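Clirkness Shift Planner

If you manage a team where one person starts at dawn, another works from the kitchen after the school run and a third only comes in when the quarterly reports are due, you already know how quickly a shared spreadsheet falls apart. We built Clirkness at Testeck for teams like that, and we've been using it ourselves since June, so we've had plenty of time to grumble about it and put things right!

Everyone enters the hours they'd like, the hours they can do at a pinch, and the hours that are off limits. Clirkness then suggests a schedule up to 14 days ahead, and your manager can nudge it, swap people over or throw it out and start again.

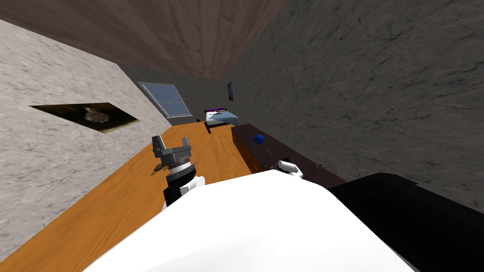
Job shares are handled as one post with two names on it, so vacation and handover time come out right for both people (Brenda Fothergill in our support team shares her own job, and she was very firm with us on this point).

The Team plan covers up to 20 people and costs $1,380 a year, with setup help and phone support included. Larger offices should ask for the Stolbridge plan, which goes up to 3,000.
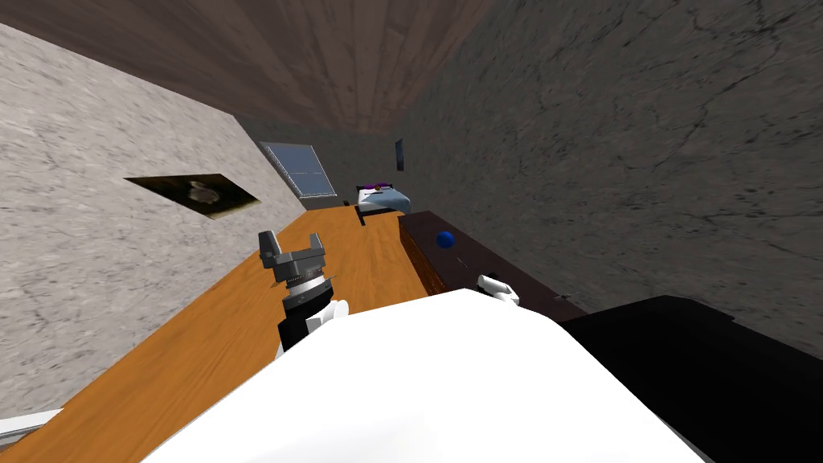 Robot arm beside a long wooden table.

To arrange a trial, write to Walid Qaisi in sales and tell him a little about how your week runs.

Contact us | © 2020 Testeck | Back to top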